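Mikivo Automatisierung – Arbeitsanleitungen
Start | Anleitungen | Richtlinien | Kontakt

Arbeitsplatz mit zwei Roboterarmen ordnungsgemäß einrichten

Zuletzt aktualisiert: 14. November 2021

Die Anleitung gilt für alle Tischarbeitsplätze, an denen zwei Arme einen gemeinsamen Arbeitsbereich nutzen. Abweichungen sind mit Danica Kolev abzustimmen.

1. Vor dem Einschalten ist der Sitz beider Armsockel auf der Frontschiene zu prüfen.
2. Kabel sind so zu führen, dass sie der Bewegung der Arme folgen können und nicht zwischen die Greiferfinger geraten.
3. Auf der Tischfläche verbleiben ausschließlich Werkstücke und Ablagen des laufenden Auftrags.
4. Während der Bewegung ist das Hineingreifen untersagt.

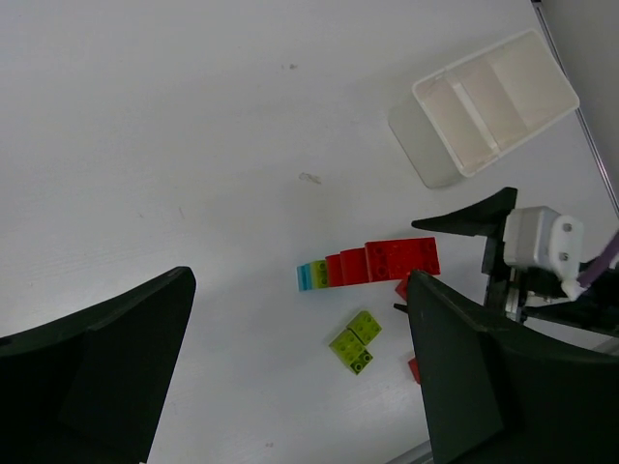
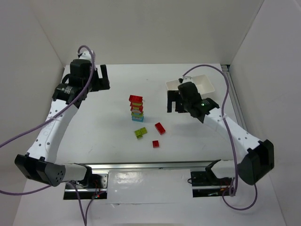
Nach jedem Durchlauf sind beide Arme in die Ruhelage zu fahren. Erst danach dürfen Teile von Hand umgesetzt werden. Störungen sind innerhalb von 10 Minuten im Arbeitsplatzbuch einzutragen.

Verwandte Beiträge
Greiferfinger prüfen und wechseln
Not-Halt: Prüfung im Oktober
Unterweisung am Standort Liletwood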